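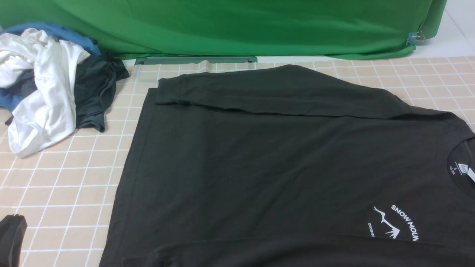 Henrike Terlinden

An: faltliste
Betreff: Re: Faltmaß für dunkle Oberteile, Fach Plunddale

Hallo zusammen,

Antworten der Reihe nach, das Zitat habe ich auf die strittigen Stellen gekürzt.

> Bei mir passt das Maß aus der letzten Mail nicht. Die T-Shirts kommen
> nach dem Längsfalten unterschiedlich breit heraus, und im Plunddale
> kippt der Stapel nach vorn. Ich lege die Ärmel zuerst ein und schlage
> danach die Seiten um.

Ärmel und Seite gehören in denselben Faltschritt. Wird der Ärmel vorher einzeln eingelegt, liegt die Kante der Schulternaht später an einer anderen Stelle als die Kante am Saum, und die Bahn läuft schräg zu. Ich lege das Shirt längs vor mir aus, glatt, und schlage dann die Seite mitsamt Ärmel als langen Streifen über den Rumpf. Der Umschlag soll vom Saum bis zur Schulter gleich breit sein. An der Schulter weicht er wegen des Schnitts ohnehin ab, dort korrigiere ich nicht nach. Gemessen wird am Saum.

> Vorderseite nach oben oder nach unten? In der Liste steht beides.

Beides ist zulässig, es muss nur im ganzen Stapel gleich sein. Mit der Vorderseite nach unten liegt der Brustdruck am Ende außen und man findet das Stück schneller. Mit der Vorderseite nach oben wandert er nach innen, dafür reibt er nicht am Fachboden. Bei großflächigem weißem Druck auf dunklem Stoff nehme ich die zweite Variante. Ob das die Haltbarkeit messbar verlängert, weiß ich nicht, einen Vergleich habe ich nie geführt. Wer nach Größen sortiert, hat in beiden Fällen das Problem, dass das Nackenetikett verdeckt sein kann – dann den Kragen als Letztes oben auflegen.

> Braucht man dafür ein Brett? Ich habe das Nimton hier liegen, das
> rutscht aber auf der Tischdecke.

Nein. Das Brett gibt eine einheitliche Breite vor, mehr nicht. Eine Unterlage mit Gitterdruck leistet für die Ausrichtung dasselbe, solange sie einigermaßen faltenfrei liegt. Bei einer Stoffdecke verschiebt sich das Muster, sobald man am Kleidungsstück zieht. Deshalb das Teil zum Verschieben anheben. Außerdem auf die Abstände achten: Bei manchen Karomustern wechseln einfache und doppelte Linien, und wer einmal an der einen und einmal an der anderen anlegt, bekommt zwei Breiten.

> Und was ist mit dicken Sachen? Fleece und Sweat lassen sich bei mir
> gar nicht auf das Maß bringen.

Die falte ich einmal weniger. Dicker Stoff baut an der Außenkante einen Wulst auf, der mit jedem Schlag größer wird. Drückt man ihn flach, stellt er sich im Fach wieder auf. Für Hosen gilt: Beine übereinander, Säume möglichst bündig, dann quer einschlagen. Ein leichter Versatz an den Säumen stört nicht, wenn diese Seite nach hinten zeigt. Die gerollte Unterkante kommt nach vorn. Sie ist die stabilste Kante am ganzen Paket, und man kann daran greifen, ohne den Rest mitzuziehen. 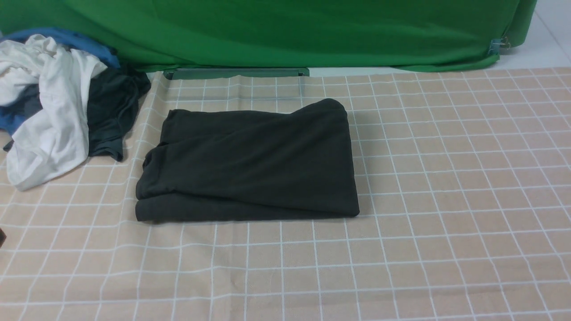
Dickeres dunkelgraues Teil, gefaltet. Links die Stofflagen, unten die gerollte Kante.

Eine Ecke, die sich aufwölbt, streiche ich zur Mitte hin aus. Von der Mitte nach außen schiebt man den Stoff nur weiter in die Ecke. Bleibt die Wölbung trotzdem, kommt das Teil nach oben auf den Stapel. Darunter gelegt überträgt sich die Schräge auf alles, was folgt.

> Mein Fach ist tiefer als deines, glaube ich.

Das Fach bei mir in Elten ist rund 55 cm tief. Ich stelle darin 2 Stapel hintereinander, vorn die dünnen Oberteile, hinten die dicken Sachen. Steht nur ein Stapel im Fach, gehört er an die Rückwand. Das Kippen nach vorn, das du beschreibst, dürfte aber eher an der Faltrichtung liegen: Wenn alle Bruchkanten vorn liegen, ist der Stapel vorn höher als hinten oder umgekehrt, je nach Stoff. Bei dünnen Shirts drehe ich deshalb jedes zweite Stück um. Im Regal sieht das weniger einheitlich aus, es steht aber gerade.

Zum Sortieren vor dem Falten noch eine Anmerkung. Helles und Dunkles trenne ich schon auf dem Tisch, zuerst kommt alles Dunkle. Auf einer hellen Unterlage sieht man die Kanten dunkler Teile gut, bei Weiß muss man genauer hinsehen. Fusseln auf Schwarz bitte vor dem ersten Schlag abnehmen, danach kommt man an die Innenflächen nicht mehr heran.

Offen ist noch die Frage aus Lagos zu den langärmeligen Oberteilen. Ich lege den Ärmel nach dem Seitenschlag parallel zur Kante zurück, komme damit am Ellbogen aber auf eine Lage zu viel. Wenn jemand eine Variante ohne diesen Buckel hat, bitte mit Maßangabe an die Liste, nicht an mich privat.

Gruß
Henrike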